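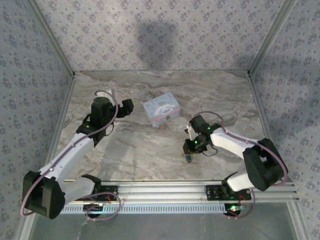 4. Laying the floor sheet and papering the walls

This section covers the lining of the Pamano display enclosure: one floor sheet with a marble pattern and wallpaper for the three walls. It should be read after Section 3 (Assembling the panels) and before Section 5 (Placing small items).

The fourth side of the enclosure is left open and receives no paper. Keep one offcut of each wallpaper roll for later repairs.

4.1 Before you begin

Check that the following are to hand:

Floor sheet, marble pattern, Drirkden
Wallpaper, one roll
Ready-mixed paste, Kadlec
Smoothing brush and a clean, dry cloth
Trimming knife with a new blade
Steel rule, 1,000 mm
Soft pencil

Unroll the floor sheet face up on a flat surface the evening before. A sheet that has been stored tightly rolled will lift at the corners if it is laid straight from the tube.

CAUTION: The trimming knife is sharp. Cut away from the hand that holds the rule, and retract the blade between cuts.

4.2 Papering the walls

The walls are papered before the floor is laid.

1. Wipe all three walls with a dry cloth. Fill any screw holes and leave the filler to harden.
2. Measure each wall separately. The two side walls may differ slightly from each other once the panels have been screwed together.
3. Cut the paper for the back wall first, allowing a small overlap at each vertical edge so that it turns the corner.
4. Brush the paste on evenly, working from the middle of the sheet towards the edges.
5. Hang the back wall, starting at the top. Smooth downwards and outwards with the brush.
6. Hang the side walls, butting each sheet into the corner over the overlap left in step 3.
7. Trim the lower edge with the rule and knife.
8. Leave to dry overnight with the enclosure uncovered.

Note: Small bubbles that appear while the paste is wet normally flatten by the following day. Do not pierce them before then.

4.3 Laying the floor sheet

1. Sweep the base panel and run a hand over it to feel for grit.
2. Place the sheet in the enclosure without adhesive and slide it up to the back wall. Mark the sides in pencil.
3. Remove the sheet and trim to the marks.
4. Apply double-sided tape along the edges of the base panel.
5. Lower the back edge of the sheet into place, then let the remainder down slowly — a second person is useful here.
6. Press outwards from the middle with the cloth.

CAUTION: Do not use wallpaper paste under the floor sheet. It will stain the pattern from beneath.

4.4 Care

Dust the floor with a dry cloth. Metal items such as small tins should be lifted when they are moved, as their corners can score the surface. The wallpaper must not be washed.

Replacement floor sheets are supplied by the Stundov store under part number 3555 and wallpaper under part number 423. Orders received by noon on Thursday are sent out the same day. Enquiries concerning this section should be addressed to Svetozár Kollár, Technical Publications.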